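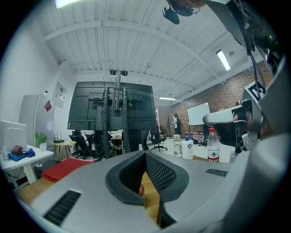 *Figure 1. The work table from the gripper's side, with the bottles and jar set out and the arm at right.*

## What the arm changed at Seltine

30 Nov 2018

For my project I spent 11 afternoons at Seltine, a small packaging lab in Trisville, watching how people's jobs shifted after the arm came in this August. I figured I'd be writing about lost jobs. Nobody had been let go, so I had to rethink my whole first chapter (my outline was a mess for weeks!).

Before August, the sorting team handled every bottle by hand, 200 on a normal shift. Now they teach the arm instead. They pick things up with a hand-held gripper, over and over, and the arm learns from those runs. A new container takes 50 runs before anybody trusts it.

What I heard most was that wrists hurt less but the days feel longer. One sorter told me she misses talking while she worked - you have to pay attention when you're recording a run, so the table has gotten pretty quiet. Another one loves it and has already signed up for the 24 hour course at Bowen so she can fix the programs herself.

Pay is the sore spot. The job title is still "sorter" and so is the rate, even though they're doing something closer to training. I asked the shift lead about that and got a shrug and "next year, maybe."

I also wanted to compare with Sarkidano across town, where they bought their arms already set up, but I only got one phone call with them. More on that in the next section.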